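3.2 Empty Space and the Reluctance to Use It
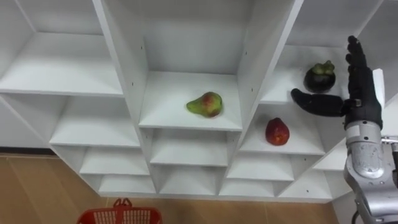 Figure 2. White modular shelving with open compartments. The compartments on the left are empty.

The previous section dealt with how households choose storage furniture. We now turn to what they do with it, which proved harder to study, mostly on account of how little they do. Our starting point was a simple idea found all over the home advice literature: an empty shelf is an invitation, and people who lack places to put things will put things in places once they have some. Anyone who has owned a shelf may feel a doubt coming on.

We followed 16 households through their first months with new open shelving. All had told us at intake that they were short of storage, several of them while standing next to a chair that could not be seen for coats. Each household kept a diary, in which one adult wrote down whenever an object was put on the shelves, moved within them, or taken off. We visited at the start and again in August, when the diaries were collected, or in one case looked for.

The diaries show a pattern that we call the opening pause. After the shelving was in place, objects did not flow into it. They gathered near it. Boxes of books were brought to within arm's reach and stayed there, often with a lamp on top. One diary entry reads, in full, "Still thinking." The next entry, from the following Friday, reads "Still thinking (moved box)." We coded the second as activity, after some debate between the authors.

When asked about the pause, people rarely mentioned a lack of time. They talked about the first object. The first thing on a bare shelf was felt to set the terms for everything that came after it, and few wanted to be the one to choose it. A stapler would make the whole thing an office. A vase would make it the kind of shelf that has a vase. One woman told Omoregie that she had put a dictionary on the middle shelf, gone to bed, and got up to take it down again, as it looked "like it was waiting to be interviewed." Her husband, asked separately, had not noticed the dictionary at either location.

Color came up more than we had planned for. Our interview guide had no question on it, and we added one after the fourth household raised it without prompting. White shelving in particular was described as "strict," "clean in a way that looks at you," and, by a retired dentist who seemed to mean it warmly, "like work." Owners of darker units paused too, but they blamed themselves for it and left the furniture out of it.

We had expected the pause to be shorter in households with children, on the theory that children are not troubled by the meaning of a stapler. This was partly right. Children placed objects early and with confidence. The adults then took the objects off again and recorded this in the diary as "tidying," so that four households managed a brisk level of traffic while ending most weeks with nothing on the shelves. A measure based only on the number of diary entries would rank these among the most successful users in the study. We mention this for the benefit of anyone who is thinking of using such a measure. We used one in our pilot.

Once the pause ended, it ended quickly, and seldom by decision. The usual cause was a guest. With someone due at the door, things on the floor had to go somewhere, and the shelves were closest. Diary entries from these evenings are short and hard to read. What went up in that half hour tended to stay up: at the August visit, most of the objects we found had arrived in this way, including a bicycle pump, a cake stand, and a bag of potting soil that its owner said was "only there until I sort it out properly." She had said the same in her diary, in nearly the same words, on the day it was put there.

Howells, our name for the largest of the households, is the main exception. Its members filled every compartment on the first afternoon using a written plan, with labels, and then made no further entries at all. We first took this as a sign of complete satisfaction. At the second visit we learned that the diary had been filed, under D, in a compartment that no one had opened their mind to since. The objects were all where the plan said they should be, and the family had bought another small table to put things on.

Two points follow for the model set out in Section 2. First, capacity and use should be entered as separate terms. Treating one as a stand-in for the other is common and convenient, and our own earlier draft did it throughout. Second, the delay before first use should not be counted as simple lag. During the pause people were busy with the shelving. They measured it, argued over it, dusted it, and in one home apologized for it to a visiting researcher. None of this shows up as storage, though it takes up a good part of the evening.

There are limits to what we can claim. The diaries depend on people writing things down, and the people most willing to do so may not be the people with potting soil on the second shelf. Zulu, who carried out most of the visits, also suspects that his arrival was itself the guest for whom at least 2 of the households cleared the floor. We have left those households in. Taking them out makes the pause longer and does little else, apart from costing us the cake stand.

Section 3.3 takes up drawers, where the findings are less cheerful.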